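Famholm opens its floor for one Sunday, and asks visitors to bring doubts

Famholm will run its cloth-handling robot in front of the public on a Sunday in September, at its Stotov workshop. Doors open at 2 p.m. The company is not promising a finished product, and says visitors should be wary of anyone who does.

"I've sat through plenty of demos where the one good run got shown and the rest got swept up," said Heloísa Camargo, who heads testing. "Ours will include the bad runs. I still don't think it's ready for a laundry."

The robot works on small pieces of fabric laid on a flat surface, such as a white cloth with wavy coral-pink stripes. Soft, fuzzy material is a harder test than the stiff boxes usually wheeled out for guests.
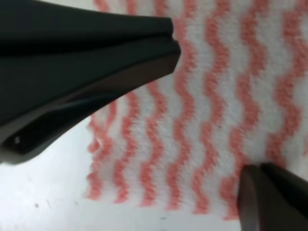 What visitors will see

Each session lasts 20 minutes, with room for 24 people. Failed attempts will be left up on the score sheet. Guests may pick the next cloth from a bin, and staff will not swap it for an easier one.

Wagner Lacerda, who runs a linen service and has been invited to comment, remains unconvinced. "My people fold faster than I can talk. Show me a full shift and then we can discuss price."

Famholm has no price to discuss and has set no sale date.

Entry is free. Places can be reserved with Edileuza Bezerra at the Famholm front desk.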